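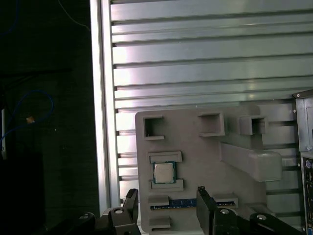

Hollis has changed how it stores processors during desktop refurbishment at its Vurnach workshop. Loose trays were dropped in February in favor of printed fixture plates, each mounted flat against ribbed aluminum panel. On the current plate the processor stands in a slot between two gray holder blocks, with three open-topped pockets along the top edge. The shop calls the design Modum. It went through 18 drafts, most of them changes to slot width.

The plate serves one stage of the job, the processor swap on used office desktops. The load plate on the socket is opened, the lever is left up, and the chip is held level over the socket before it is lowered. No force is applied until the load plate is closed again.
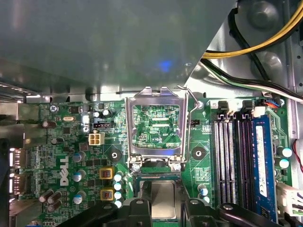

Batch size and handling

Machines are processed in batches of 40. In the last batch, 39 passed the memory test on first power-up, and one was set aside for a bent socket pin. Plates are printed in light gray so that dark parts and stray screws show up against the surface. Raised features on the board are kept blocky, with rounded ends, to limit chipping.
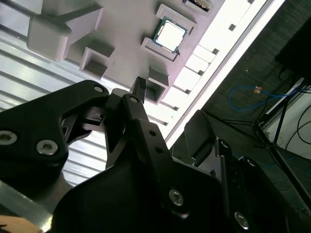
Beryl Haworth of Warkska would like to see the slots made deeper, arguing that a chip held only at its edges can tilt when the panel is bumped. Hollis is testing a deeper slot and will publish the print files with the next revision.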